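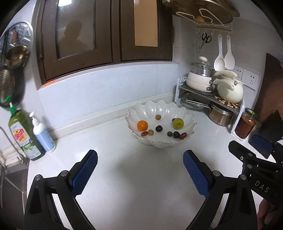 Durchgang 201. Die Küche gehörte der Firma Hondberg, das Obst auch, die Pflaumen durfte man erst nach Feierabend essen.

»Greifen, heben, ablegen«, stand in der Anleitung aus Dratitz. »Natürlich bleiben.« Sie schloss die Finger des Greifers um die Mandarine und blieb natürlich. Bis zum Abend wollte man 770 Beispiele, bezahlt wurden die brauchbaren.

Bei Durchgang 205 rollte eine Dattel unter den Schrank. Sie kniete sich hin, fluchte und angelte.

Im Februar kam die Rückmeldung: Das Modell greife ordentlich. Vor jeder Dattel gehe es allerdings kurz in die Knie.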